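Gossip at Lunch: Final Report
Intro to Social Psych, group 4
Junhao Wei, Chie Hoshino, Damián Montes

1. What we wanted to know

Do people trust a friend less after that friend gossips to them about somebody else? Everybody in our group guessed yes. Chie has a cousin who won't tell one of her aunts anything anymore for this reason. But we also all admitted gossip feels good and makes you feel picked. So which is it.

We wrote it up as one question: when a friend tells you something private about a third person, do you (a) feel closer, (b) share less afterward, or both.

2. How we did it

Diary forms. Each person who signed up kept a little notebook for 2 weeks in December and wrote down any talk about someone who wasn't there. Who said it, was it mean or nice or just news, how close they felt to the speaker after. No real names of the people being talked about, we were strict on that. Then an interview with whoever would sit down with us.

We ended up with 500 entries we could use. More came in but a lot of them said stuff like "talked about Mark again" and nothing else, so out they went. Should of given people a sample entry to copy. Bad timing too, finals week, people wrote a whole week in one sitting and you can tell from the pen.

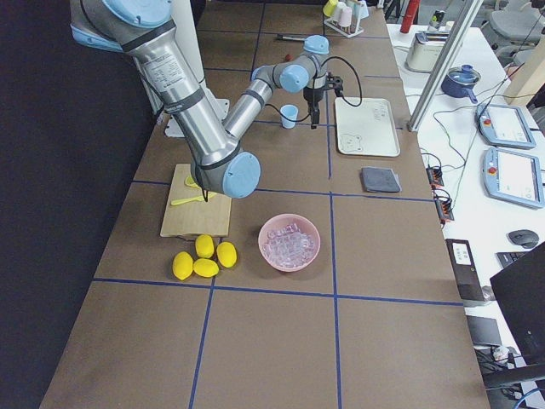 Damián objected to the closeness scale the whole way through, his point being that people circle a high number for a friend out of guilt right after writing down something ugly about her. He wanted a question about what you'd tell that friend next time, with no scale at all. We added it in the second week. He was right, it was the most useful line on the form, and we wish we had it from the start.

3. What came back

Most entries were just news. Who moved, who got the job, who is back with who. Nobody's closeness changed much over those.

Nice gossip was rare and short. People praised someone and then changed the subject.

Mean gossip was the interesting part. Closeness went up the same day. But on the "next time" question, the same writers said they'd hold back things about dating, money and family. So both (a) and (b). One writer put it like this: "I love hearing it from her. I'd never tell her about my mom." Another said she knew her roommate was funny about other people and so must be funny about her too, in some other kitchen.

Complaining turned out to be a different animal. When the writer was also annoyed by the same person, they didn't count it as gossip at all, they called it venting, and trust stayed put. Some pairs seem to be friends mostly on the strength of one shared annoying person. We don't know what happens to them when that person moves away. 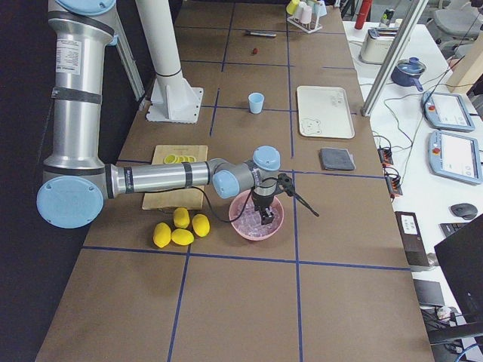

The interviews went deeper than the diaries. People laugh a lot before they tell you something they're ashamed of. Abundio (not his real name, he picked it) said he passed on a friend's breakup before the friend was ready and she heard it back from a stranger. They still talk but, his words, only about shows. We asked him where he'd put that friendship now, and he said think of a table taped off into a grid, you each stay in your own box and wave. Junhao wrote that down and we used "boxed" as a code for the rest of the transcripts, meaning still friends but with topics closed off. It fit more interviews than we expected.

Coding took forever. Two of us read each transcript and then fought about it. Biggest fight was over worry. If you say "I'm worried about her, she's drinking a lot," is that mean, nice or news? We made it a fourth group late and had to go back thru everything. Trust mostly held for worry, unless the listener thought it was fake. Listeners think it's fake pretty often.
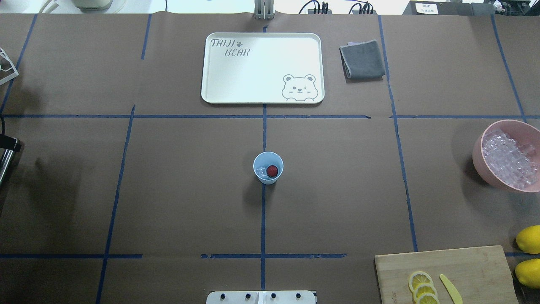
Fake worry got the angriest comments of anything in the notebooks, angrier than plain mean. Writers said things like "just say you don't like him." If we ran it again we'd split worry in two, real and fake as judged by the listener, and ask why they thought so.

4. Problems

All students, mostly roommates. They can't get away from each other so maybe they forgive faster. Or slower. Also people knew what the study was about and a couple said they gossiped less to keep the notebook short.

No follow up. Would like to ask the same people in spring if they did hold back like they said they would.

5. Who did what

Chie: forms, most of the interviews. Damián: "next time" question, coding. Junhao: coding, typing up entries, this report. Notebooks go back to whoever wants theirs, email Chie. The rest get shredded after grades post.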